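Engenheiro(a) de Planeamento Rádio – Redes Privadas 5G

Kiltel | Referência 231
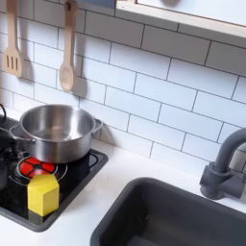 A Kiltel projeta e opera redes móveis privadas para portos, minas e parques logísticos. A vaga integra a equipa de planeamento rádio, atualmente com 13 engenheiros, e destina-se ao projeto Trutum, que prevê a instalação de cerca de 200 células exteriores de baixa potência.

Funções:
- dimensionamento de cobertura e capacidade em banda média;
- calibração de modelos de propagação com medições de campo;
- definição de parâmetros de vizinhança e de handover;
- validação dos relatórios de aceitação entregues pela Zilteck, responsável pela instalação.

Requisitos:
- licenciatura em Engenharia Eletrotécnica, Telecomunicações ou equivalente;
- mínimo de 4 anos de experiência em planeamento LTE ou NR;
- domínio de Python e de ferramentas SIG;
- carta de condução B.

Valoriza-se experiência com backhaul por micro-ondas e sincronização PTP.

Contrato sem termo, regime híbrido, com deslocações pontuais aos locais de instalação – despesas a cargo da empresa. Início previsto em maio.

As candidaturas, com CV e indicação da referência, são submetidas no formulário do portal de recrutamento. O processo inclui uma prova técnica escrita e uma entrevista.

Última atualização: 8 de março de 2024
4 partilhas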